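Comparison of Two Finger Types for a Two-Arm Table Setup
Group report, Helmi Räsänen, Dehua Luo and Edem Essien
23 Jul 2023

3. Method

The question of our group was if the open lattice finger can replace the solid finger for small flat parts. In April we had tested only the solid type, and it often pushed the part away before it could close on it. Our supervisor Hooman Shokri proposed to keep the controller settings the same for both types, so that only the finger is changed.

Each trial begins with the arms facing each other over the green table and the small flat pieces between them. The operator brings the grippers down slowly, closes on one piece, lifts it and holds it for 12 seconds.
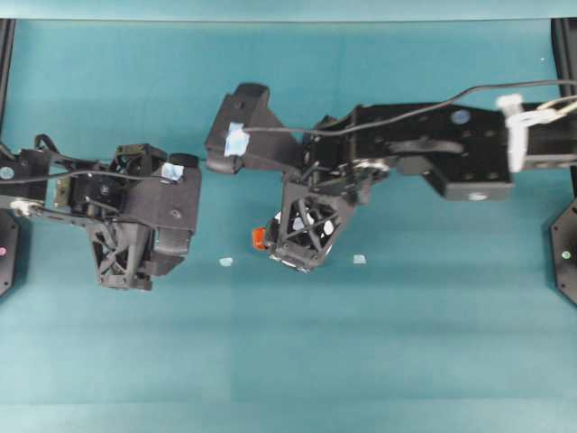
We made 25 trials with each finger type. A trial was counted as failed when the piece slipped or turned during the holding time. Dehua operated the arms in all trials, and Edem wrote the results in the table in Appendix B.

3.1 Problems during the tests

The cables on top of the arms gave us more work than we expected. When the wrist turned far, the cable pulled on the gripper and the position became wrong by almost 2 mm. We fixed the cable again with more slack and repeated the trials of that session. The Stirkano controller was also restarted once, and after this we did the calibration again.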